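Skavarby Forum > Workshop > Data and training > Laundry loading: keep the slow ones or bin them?
Page 1 of 1

inach_north
Posts: 14

We are collecting demonstrations for front-loader laundry. Two arms, teleoperated, a camera on each wrist and one at the head. The target for the first round is 2000 episodes and we stand at 743 as of lunchtime.

The task as written on our sheet: door already open, basket on the floor in front, move the clothes from the basket into the drum, arms back to rest. Closing the door is a separate task and gets its own set.

My problem is that the episodes vary a lot in length. A good operator does one garment in a single reach. A new operator hovers at the basket, closes on nothing, opens again, has another go. I have been marking those as failures even when the garment goes in at the end, and one of my colleagues thinks I am throwing away good data.

The wrist view is the one I use for deciding.

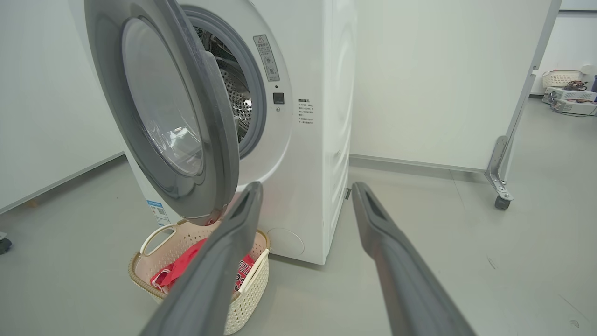
At the moment I cut anything with more than two grasp attempts. That loses us around 200 episodes out of what we have. I would like to know what other people do before I delete anything.

Control is Rollum, recording at the default rate. Cameras are synced.

drumside
Posts: 200

Don't delete anything. Move them to another folder if you must, but disk is cheap and operator hours are not.

We had the same argument over a towel folding set last August. We trained once with the clean ones only and once with everything that ended in success. The clean-only policy looked lovely until it missed a grasp, and then it carried on to the machine with nothing in its fingers. It had never seen a miss, so it had no idea what to do after one.

kettle_and_ko
Posts: 61

I disagree with drumside, or at least with "everything". There is a difference between a miss followed by a sensible second try and an operator dithering for half a minute. If you keep the dithering you get a policy that dithers. We use Ko for labelling and it lets you tag spans inside an episode, so we keep the recovery and mask the hovering. It is slow work, but it can be done by someone who has never driven the arms.

Also, two attempts seems a very low limit for a basket on the floor. Cloth lies flat against the bottom and the holes in the sides don't help.

inach_north
Posts: 15

Not deleting, then. I have moved them.

On the limit, fair enough. I picked two because it made a clean rule and I was tired of judging each one. Does Ko read Rollum recordings directly, or do you have to convert?

kettle_and_ko
Posts: 62

You have to convert. There is a script pinned at the top of the tools section. It drops the gripper current channel unless you ask for it, so ask for it.

flatpack_otter
Posts: 9

Question from someone who has only done bench tasks. How do you handle the basket position? We put tape down for our bins and move them between marks. The trained arm was fine on the marks and useless a hand's width to one side.

inach_north
Posts: 16

We don't tape. The operator pushes the basket somewhere within reach with a foot and starts. The only rule is that it must not stop the door from swinging. Under the door edge is fine, because people at home do that as well.

What we do keep a note of is how far through the load an episode starts. If every recording begins with a full basket and an empty drum, the policy never learns to add a second thing on top of the first. So some start part way.

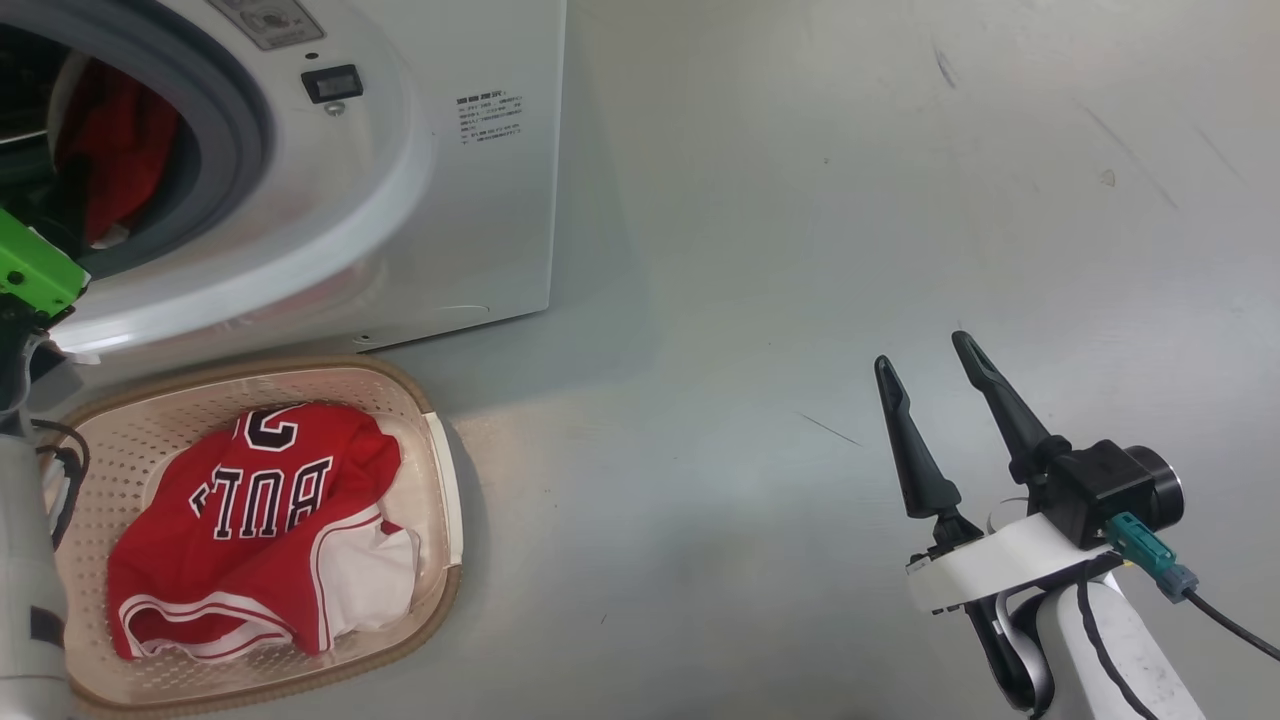
Head camera: one red garment in the drum, the BULLS jersey in the basket.

For those we log the start state by hand in a text field. It isn't elegant, but it means I can balance the set later.

drumside
Posts: 201

Good, that is more than most people do. I would go further and have a third of them start part way. The second and third garments are where ours went wrong, mostly from fabric catching on the rubber and being pulled back out when the fingers withdrew.

kettle_and_ko
Posts: 63

A third sounds high to me. The first grasp out of a full basket is the hardest one, with everything tangled, and you want plenty of it. I would say a fifth.

Whichever you choose, check what the wrist camera can see at the moment of release. On our rig the sleeve fills the whole view and the model has only the head camera to go on. If the head is angled too far down you lose the top of the drum as well.

inach_north
Posts: 17

We had the head tilted lower for the first batch and raised it a bit. That gives me another question – do I keep the first batch? Same room, same machine, same clothes, different head angle.

drumside
Posts: 202

Keep it. A small change in camera angle does you good. Write down which batch is which.

kettle_and_ko
Posts: 64

Agreed on that one. Keep it, but don't put any of it in your validation split.

flatpack_otter
Posts: 10

How many different clothes are you using? With so few colours I would worry that it learns "go to the red thing".

inach_north
Posts: 18

Not enough yet. You are right about red, it is on the list. Next round gets dark socks, a grey towel and something patterned. I also want thin fabrics, which slide out of our fingers more than thick ones do.

Plan for now: successes with recoveries stay in, long hovering gets masked in Ko, a quarter start part way (splitting the difference between you two), start state logged. I will train on the old rule and the new rule and post both success rates when I have them.

drumside
Posts: 203

Use the same starting layouts for both or the numbers won't mean much.

inach_north
Posts: 19

Will do. The conversion script is running now. It wants a calibration file per episode, does anyone know if one per batch is enough?

kettle_and_ko
Posts: 65

One per batch is fine. Point it at the folder with the -c option.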